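Grapes and white tables: what are we all doing about snacks at the allotment?

Forum > Growing & Eating > General chat

marrowfat_jo
Posts: 1279

Right, I need opinions, and I know you lot have them. My sister has given me a cutting of a white grape called Misine (she got it from a neighbour, who got it from goodness knows where) and I've got a south-facing wall on the side of the house that was built in 1938 and soaks up heat like a storage heater. My question is whether it's worth the bother for eating, or whether I should just keep buying grapes like a normal person.

I don't want wine. I've had my uncle's wine and that's enough for one lifetime. I want something I can pick off the wall and eat standing up in my slippers. Is that daft in the north of England? The wall gets sun from mid-morning until teatime in summer and the soil at the bottom is mostly builder's rubble with a bit of earth sprinkled on top.

pruner_in_chief

Not daft at all. I've had one on a wall for years. Vines don't mind rubble, they quite like it. What they mind is you feeding them like tomatoes. Mine got a bucket of chicken pellets in its second year and gave me leaves the size of dinner plates and not one grape.

Dig a decent hole, get the worst of the bricks out, water it through the first summer and then mostly leave it be. Prune in the dead of winter. If you prune in April it'll drip sap at you for a fortnight and you'll feel terrible.

Anežka Kubíček

I'm going to disagree a bit, sorry! My grandparents grew grapes on the house and people forget how much work it is to get nice ones for the table. You have to thin the bunches with little scissors when the grapes are tiny, otherwise they squash each other and go mouldy in the middle. I did this every summer as a child and I can still feel it in my neck. If you skip it you get small sour things full of pips.

I'm not saying don't plant it. I'm saying plant it for the shade and the leaves, and be pleasantly surprised if you get pudding.
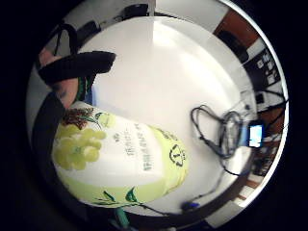
And do use the leaves, because that's the part that never fails. Pick them young, blanch them for a minute, and roll them round rice with mint and lemon. I freeze them flat in stacks. My husband will eat a whole tray on his own if I turn my back.

marrowfat_jo

Ooh, I hadn't thought of leaves. Does it matter which variety for that? The Misine ones feel a bit furry underneath.

Anežka Kubíček

Furry is not so good, they go like eating a flannel. Try the very smallest ones near the tip and see. If they're still hairy after blanching then leave them on the plant.

tkachuk_v

Hello, Volodymyr Tkachuk here, the one who always goes on about sheds. I have to stick up for thinning being a waste of time. I have Moroz on the back of the garage and I have never thinned a bunch in my life. I take off half the bunches completely when they're the size of my thumbnail, which takes me as long as a cup of tea, and the rest do fine. A few go mouldy, I chuck them to the hens, everybody is happy.

The thing that made the difference for me was taking leaves off from round the fruit in late summer so the sun could get in. Before that they stayed green and hard until the frost.

pruner_in_chief

Half the bunches off is thinning, Volodymyr. You've just described thinning.

tkachuk_v

It is thinning of bunches. Anežka is talking about thinning of grapes, with scissors, like a hairdresser. Completely different job!

Anežka Kubíček

It is different, he's right. But I bet mine were bigger.

nettlebed

Can I be the miserable one? I bought a Callari from the garden centre, paid silly money for it, and had nine bunches in total before I dug it out. Blackbirds had seven of them. The wasps had the rest. If you don't net it you're running a café for wildlife, and if you do net it you've got a wall covered in netting and a cross blackbird stuck in it every other morning.

I've got a Morello cherry there now and I'm much happier (yes, birds again, but at least they leave me some because it's sour).

marrowfat_jo

Oh no, not the blackbirds. I've got a pair that already think they own the place. Has anybody tried those little mesh bags you tie over each bunch?

tkachuk_v

Yes, very good. The drawstring ones. Mine cost 99p for a pack in the closing-down sale and they've been through the wash every autumn. They keep the wasps off as well as the birds. Put them on once the grapes start to go soft, and check inside for earwigs before you tie them.

nettlebed

Fine, I might have lasted longer with those. I did use an old pair of tights on one bunch and it rotted.

pruner_in_chief

Going back to the variety, if Misine turns out to be a dud for you, somebody on our site swears by Prerkel. Smaller grape, pips, but properly sweet and it ripens early. I can ask for a cutting in the winter. They root easily enough, you just shove a pencil-length bit in a pot of gritty compost and forget it behind the water butt.

marrowfat_jo

Yes please, if they don't mind! I've decided I'm putting the Misine in this autumn anyway, it's looking at me from its pot on the windowsill and I feel guilty. Wires first, though. How far apart do you all have yours? I was going to do every foot up the wall but my brother-in-law reckons that's overkill and he's the one with the drill.

tkachuk_v

A foot is what I have. Tell him to keep drilling. And keep the wire a hand's width off the brick or you'll get mildew.

Anežka Kubíček

A foot is good. Use the thick wire, mine sagged.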